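Tremutura Kitchen Pack (sim add-on) - quick review
Aug 16, 2023

Short version: good doors, so-so docs. Writing this between jobs so excuse the mess.

The pack is a simulated kitchen plus a two-armed robot, sold by Steltow for 66 a seat. You get cabinet tasks, body camera views, a gripper view, and a replay tool. Installed in June, been on it most days since. Setup took 60 minutes, mostly hunting for a license file teh manual puts in the wrong folder.

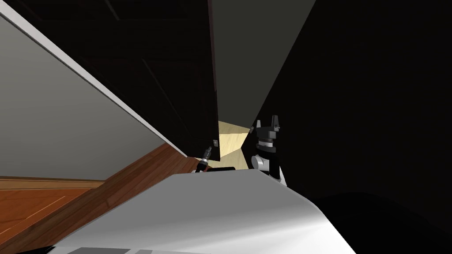 Ran 100 episodes of the cabinet task on our own policy. Physics held up. 3 crashes, all on reset, none mid-run. Our old Naltmont scenes fell over way more than that. Wood grain and lighting are fine for training, nothing fancy. Contact settings are in a plain text file, which I like. Defaults too slippery though, bump the friction before you do anything else.

Gripper view is the weak spot. Bare bones, flat shading, and the default angle is too low for my taste.
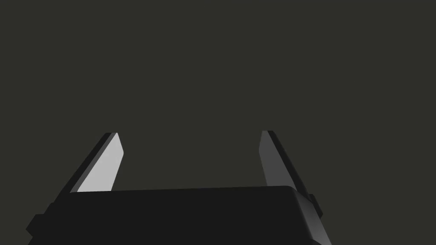

You can move it but the offset is in the robot's base coordinates and the docs say wrist. Lost an afternoon to that. Support did answer same day, told me a fix is comming.

Also no export to Baumgartner format. Had to write a converter.

Body view is better. Lots of white shell in it, but both arms show up and so does the door.
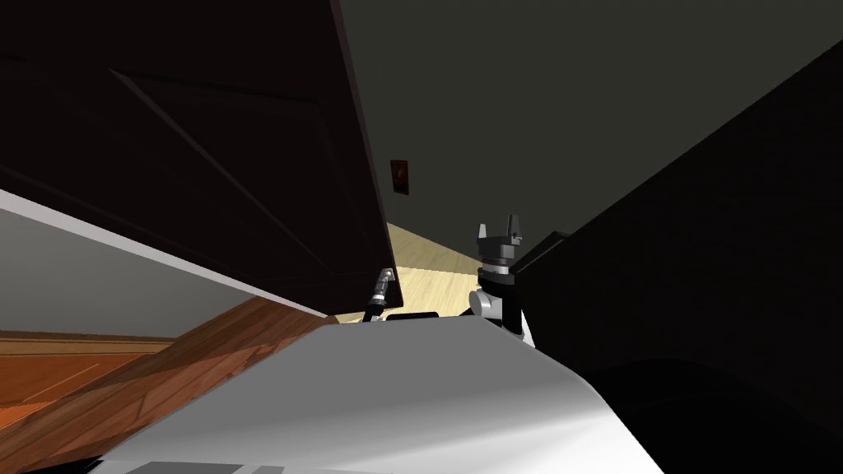
Body view, cabinet task, right gripper open

Would I buy again? Yeah, for the cabinets alone. Skip it if you only need tabletop stuff. 4 out of 5, would be higher with a manual that matches the software.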